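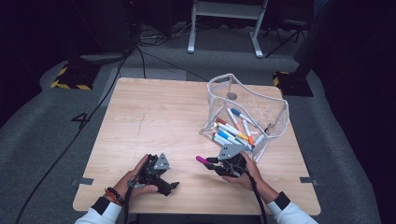
Lenore Haskvitz

Chapter 2
Page Counts and Paper

A small-press comic is planned in folded sheets. Each sheet gives four pages, so a saddle-stitched book always has a page count that divides by four. The Skisham anthology ran to 573 copies and used 25 sheets of Felteck stock per copy, too many for a staple, and Clastgate glued the spine. This chapter covers page counts, paper weight and binding. Have a ruler and scrap paper ready for the folding exercise.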